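Robot Learning for Manipulation
Course handout, Unit 6: Learning two-arm tasks from demonstration
Prepared by Waltraud Holzer and Seraina Lüthi

Purpose of this handout

This handout accompanies the lecture on imitation learning for tasks that require two arms. It sets out the method used in the Zilten study, summarizes the results discussed in class, and lists the points students are expected to be able to explain. It should be read together with the notes for Unit 4, in which behavior cloning was introduced for a single arm. The notation is the same.

1. The learning problem

In behavior cloning, a policy is trained to reproduce the actions of a human operator. Each training example pairs an observation with the action the operator chose at that moment. With one arm, the action is a short list of numbers: the target joint positions and the target opening of the gripper. With two arms the list doubles in length, but the difficulty more than doubles. The arms share a workspace, they may collide, and they are often required to act on the same object at the same time.

Three terms are used throughout.

Episode: one continuous recording, from the start of a task to its end, with all camera views and joint readings stored on a common clock.

Action chunk: a fixed-length sequence of future actions predicted by the policy in a single step.

Phase: a part of an episode in which the relation between the two arms stays the same. In the Zilten study, phases were labeled by hand after recording and were not shown to the policy.

2. Classes of coordination

The study divides two-arm work into independent, supporting, and joint phases. In an independent phase, each arm could be controlled without reference to the other. In a supporting phase, one arm holds an object in place while the other acts on it. In a joint phase, both arms must reach a common point, and the correct motion of each depends on the present position of the other. 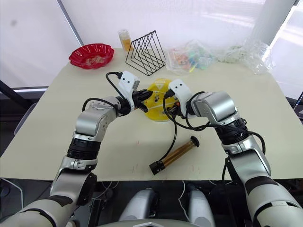
Joint phases deserve the closest attention, for small errors add up quickly in them. Suppose that each arm has a position error that would be harmless if it worked alone. When the arms meet, the two errors combine, and the sum may exceed what the task allows. Small connectors are a demanding case. With one in each gripper and the grippers nearly meeting over the yellow disc, the fingers themselves hide part of the disc from a head-level view, and the cables trailing from the parts add a shape that no joint sensor records. A policy that relies on the head view alone must therefore infer part of what it needs from earlier observations. Students should be able to state why a longer observation history helps in this situation and why it may also do harm. (Refer to the discussion of copied habits in Unit 4.)

3. Recording and preparation of data

The full Zilten set contains 3201 episodes. After screening, 2564 were kept for training. Episodes were removed if a camera stream was incomplete, if the clocks of the two arms had drifted apart, or if the operator had stopped before the end of the task. Episodes in which the operator made an error and then corrected it were kept. The decision was deliberate and is discussed in Section 6.

A further 123 episodes, recorded separately, form the test set for offline measurements. They were not used to choose any setting of the model. Students who repeat the exercise with the course copy of the data must respect this division. Work in which test episodes have been used for tuning will be returned without a mark.

Objects not needed for the task were left at the back of the table during recording, and their positions were allowed to change between sessions. A policy trained only on a bare table tends to react poorly when an unfamiliar item enters the view. The presence of such items in training data is a simple remedy, though a partial one.

4. The model

The policy, named Grabner in the study, has one image encoder shared by all camera views and a single decoder that produces action chunks for both arms together. Each chunk covers 40 time steps. Chunks overlap, and the commands sent to the motors are a weighted average of all the predictions that apply to the current step, with greater weight given to the older ones.

The comparison model, Urklow, uses the same encoder but has two separate decoders, one for each arm. Each decoder receives the images and the joint readings of its own arm only. The number of trainable parameters was kept equal in both models, so that a difference in results could not be put down to size.

The choice between one decoder and two is the central question of the study. A single decoder can represent the fact that several pairs of motions are correct while a mixture of them is not. For example, an object may be passed high or passed low. If one arm selects the high route and the other selects the low route, each has chosen a valid motion and the transfer still fails. Two separate decoders have no means of agreeing on a route, except through what each can see of the other in the images.

5. Handover as a test case

Handover was selected as the main test because it contains all three classes of coordination in a short time. The giving arm grasps the object (independent), presents it and holds it steady (supporting), and the two arms then complete the transfer (joint). The order of events at the end is strict. The receiving gripper must close before the giving hand opens, and there must be a short interval in which both hold the object.

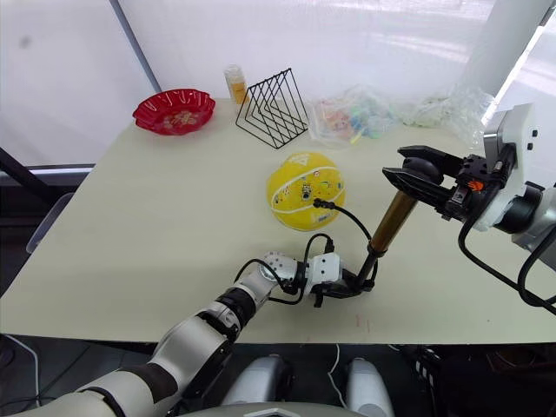
Why is the interval of shared grasp kept short?

While both arms hold a rigid object, they form a closed chain, and any disagreement between their commanded positions becomes a force on the object and on the joints. A short interval limits the time in which that force can build up. It must still be long enough for the receiving grip to become firm, and the study therefore treats its length as something to be learned from the demonstrations and does not fix it in advance.

The kind of end effector at each side also affects the problem. A hand with several fingers can hold an object in many ways, and the policy must learn which of them leave enough of the object free for the receiver. A parallel-jaw gripper offers fewer choices, but its approach direction must be more exact. Training data should cover both roles for each side wherever the hardware permits it.

6. Results and their interpretation

In the offline test, Grabner predicted the actions of the operator more closely than Urklow in joint phases. In independent phases the two models could not be told apart. This pattern agrees with the argument in Section 4: a shared decoder is of use only where the arms depend on each other.

Trials on the robot gave the same ordering. The most frequent failure of Urklow was early release, in which the giving hand opened before the receiving gripper had closed. Grabner failed less often in this way, but it showed a fault of its own — a tendency to pause with both arms still when the object was presented at an unusual angle. The authors attribute the pause to hesitation by the operators in similar situations, which the model copied faithfully.

The treatment of corrected errors was examined separately. When episodes with corrections were taken out of the training set, both models became worse at recovering from a poor first grasp. Smooth episodes alone do not show the policy what to do after a mistake. Students may compare this finding with the Flilalby data set described in Unit 5, where corrections were removed before release.

Two limits should be noted. First, all recordings were made at one workstation, and nothing can be concluded about performance under different lighting or with another table height. Second, low offline error is a weak guide to success on the robot. A prediction may be close to the action of the operator at every step and still close the gripper at the wrong moment.

7. Preparation for the Saturday session

Students should read Sections 4 and 5 again and bring written answers to the following.

a. Give one task with a supporting phase but no joint phase. State which of the two models you would choose for it and why.

b. Explain how overlapping chunks reduce sudden changes in the motor commands. Describe one situation in which this averaging would be harmful.

c. Propose a measurement that would detect early release from joint readings alone, without the use of images.

Answers should not exceed one page in total. Questions about access to the course data should be addressed to Seraina Lüthi before the session.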